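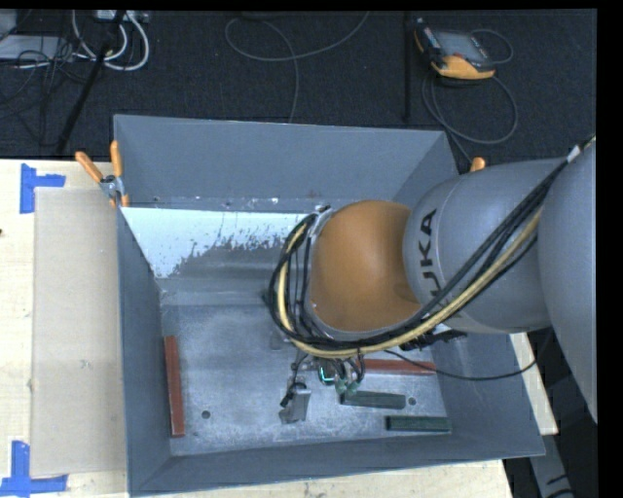 Robot Learning Lab, Unit 4: Gathering Examples for a Grasping Policy
Course handout, revised February 1, 2021

Welcome to the part of the course I look forward to all year. Up to now you have trained on data that somebody else cleaned, labeled and zipped up for you. In this unit you make your own, and you will find out very quickly how much of a model's behavior gets decided before any training code runs!

The task is bin picking with narrow bars. The arm reaches into an open metal bin, closes on one bar, lifts it, and sets it down somewhere else in the bin. A person guides the arm for every attempt. We record what the cameras see, where the joints are, and what command was sent, and the network later tries to produce the command from the rest. That is behavior cloning in its plainest form, and it works surprisingly well when the examples are good.

Words we will use

An episode is one attempt, from the start pose to the release. A step is one row inside an episode: one camera view, one set of joint readings, one command. A layout is the arrangement of bars on the bin floor before the episode starts. A policy is the thing you train, which takes in what the robot senses and gives back what the robot should do.

People mix up episodes and steps constantly when they talk about dataset size. If you tell me you have 2,000 examples, my first question will be "2,000 of what?" Steps inside one episode look a lot like their neighbors, so two thousand steps may hold only a handful of truly different situations.

Why a bin, and why bars

A bare tabletop is forgiving. A bin has walls, and walls change everything. A bar lying along the foot of a wall can't be approached from that side, so the operator has to come in at a different angle or nudge the bar into the open first. Both are fine strategies, but pick one with your team and stick to it. If half of your episodes nudge and half go straight down, a simple policy may average the two and do something that matches neither (we will see this happen in lecture, and it is wonderful to watch once you know why).

Bars are also long in one direction, so the wrist angle matters. With a ball you could get away with predicting only a position.

Then there is the metal floor. Scuffs and bright patches move around in the camera view as the light changes, and a network will happily latch onto them. Dark green on gray is harder to pick out than reddish brown on gray, so make sure both colors show up in all parts of the bin. I have seen a policy that was great with the reddish bars and nearly blind to the green ones, and the cause was sitting right there in the layout log.

Before you record

Check that the bin sits where the tape and clamps say it should. Look at the cable bundle along the arm and move slowly through the full reach once, watching for slack that could catch on a wall or a clamp handle. Keep the pendant within reach of the second person on your team, whose only job during an episode is to watch the arm and stop it if needed. Hands stay out of the bin while the arm is enabled. No exceptions, however quick the fix looks.

Start the Nemach recorder, wait for the camera preview to settle, and record one throwaway episode. Play it back. Are the images and the joint readings lined up in time? A small offset is easy to miss and it will ruin your week.

Recording

Each team collects 50 episodes in its first session. For every episode:

Place the bars using the next layout on your sheet. Please don't make up layouts as you go. People who think they are being random tend to put things in the middle.

Return the arm to the start pose and begin recording.

Guide the arm at a steady, calm pace. Long pauses teach the policy to pause, and a policy that has learned to pause may never start moving again.

Release, back off, stop recording. Mark the outcome as success, miss, or drop.

Keep the misses! Do not delete them at the station. We leave them out of the first training run, but in Unit 6 you will use them to train a success detector, and by then you will be glad to have them. An episode where the operator misses, recovers and then gets the bar counts as a success, and these are some of the most useful examples you can collect. They show the policy how to get back from a place it shouldn't have been.

A look at last year's numbers

The August group ended up with 141 usable episodes after review. The policy trained on them handled bars in the open nicely and struggled near the walls. When we plotted starting positions, the reason was plain: the corners were almost empty. We added wall layouts to the sheets and the next policy was far better there. Same network, same settings.

What to turn in

Upload your episodes to the Plollotel share, in the folder with your team number.

Include the layout sheet, with any changes written in.

Add a plot of starting bar positions, one color per outcome.

Write one page on what your data does not cover. Be specific about regions of the bin, wrist angles, lighting, and bar color.

Reading for next time: the course notes on distribution shift, sections 1 and 2. Bring your plot to lecture, since we will swap them between teams and try to guess where each policy will fail.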